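Die Größe auf dem Etikett ist ein Versprechen

Ein Beitrag zur Debatte über verlässliche Konfektionsgrößen in der Damenoberbekleidung
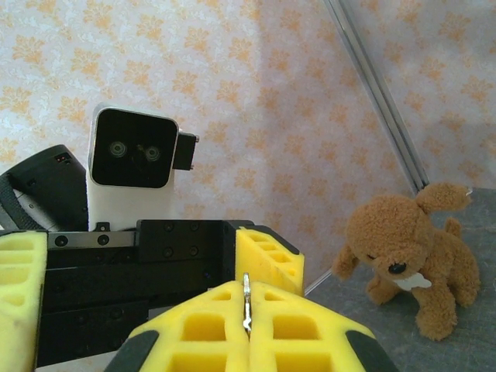 Wer heute eine Bluse bestellt, wählt eine Zahl, deren Bedeutung vom jeweiligen Anbieter abhängt. Eine 40 des einen Hauses entspricht der 38 des nächsten, und selbst innerhalb einer Kollektion weichen zwei Modelle gleicher Größe in der Brustweite merklich voneinander ab. Der Handel hat sich an diesen Zustand gewöhnt und behandelt ihn als Eigenart der Mode. Nach Auffassung der Verfasserin handelt es sich um einen Mangel, der behoben werden kann und behoben werden sollte.

Die Konfektionsgröße entstand als Verständigungsmittel zwischen Herstellung, Handel und Kundschaft. Sie sollte die Anprobe erleichtern und dort, wo keine Anprobe möglich ist, eine hinreichend sichere Auswahl erlauben. Mit dem Wachstum des Fernabsatzes hat gerade diese zweite Aufgabe an Gewicht gewonnen. Umso schwerer wiegt, dass viele Anbieter ihre Größen nach Gesichtspunkten der Verkaufsförderung festlegen. Die schmeichelhafte Zahl im Kragen mag beim ersten Kauf gefallen. Beim zweiten führt sie in die Irre, denn die Kundin kennt ihre Größe dann nur noch bei einer einzigen Marke.

Das Blusenhaus Hutsuliak hat im vergangenen Dezember seine Maßtabellen offengelegt. Zu jedem Modell werden seither Brustumfang, Rückenlänge, Ärmellänge und Oberarmweite des fertigen Kleidungsstücks angegeben, gemessen nach einer einmaligen Wäsche. Die zulässige Abweichung beträgt 2 cm im Umfang. Yaroslav Pavliuk, der dort die Schnittabteilung leitet, beschrieb die Umstellung auf der Branchentagung in Piltholm als mühsam: Mehrere Lieferanten hätten ihre Zuschnitte neu einrichten müssen, und einige bewährte Modelle seien vorübergehend aus dem Sortiment gefallen. An der Entscheidung selbst halte das Haus fest.

Gegen solche Angaben wird regelmäßig eingewandt, die Kundschaft lese sie nicht. Der Einwand überzeugt nicht. Tabellen, die hinter mehreren Verweisen verborgen sind, Körpermaße und Fertigmaße vermischen und bei allen Modellen denselben Wortlaut haben, laden zum Lesen kaum ein. Wer eine gut sitzende Bluse im Schrank hat, kann sie flach auf den Tisch legen, von Achsel zu Achsel messen und mit dem angebotenen Modell vergleichen. Dafür genügt ein Maßband, sofern der Anbieter die Vergleichszahl nennt.

Ernster zu nehmen ist der Hinweis auf die Vielfalt der Körper. Zwei Trägerinnen mit gleichem Brustumfang können sich in Schulterbreite und Armlänge erheblich unterscheiden, und keine Norm wird beiden zugleich gerecht. Ysaline Lecomte hat in ihrem Vortrag für das Modehaus Trasden daraus den Schluss gezogen, auf einheitliche Größen gänzlich zu verzichten und stattdessen auf digitale Passformberatung zu setzen. Dieser Schluss geht zu weit. Eine Beratung, die ihrerseits auf unzuverlässigen Ausgangsmaßen beruht, kann nur unzuverlässige Empfehlungen geben. Sie ist eine Ergänzung zur Maßtreue und setzt diese voraus.

Zu bedenken sind ferner die Rücksendungen. Die Bestellung derselben Bluse in drei Größen gilt vielerorts als übliches Kaufverhalten, und die Kosten tragen am Ende alle Kundinnen über den Preis. Der Versender Fumuveck gewährt eine Rückgabefrist von 60 Tagen und wirbt damit. Großzügigkeit dieser Art ist zu begrüßen, sie verlagert das Problem jedoch lediglich vom Etikett in das Retourenlager.

Die Verfasserin spricht sich daher für eine Selbstverpflichtung des Handels aus, die zwei Punkte umfasst: die Angabe der Fertigmaße unmittelbar neben der Größenauswahl und die Nennung der Toleranz, innerhalb derer das Kleidungsstück abweichen darf. Kleineren Häusern sollte eine angemessene Übergangszeit eingeräumt werden, insbesondere für Restbestände und für Modelle aus dehnbaren Stoffen, deren Vermessung eigene Regeln erfordert. Stellungnahmen aus dem Kreis der Mitgliedsbetriebe werden bis zum 12. Oktober in der Geschäftsstelle entgegengenommen und der Arbeitsgruppe Damenoberbekleidung vorgelegt.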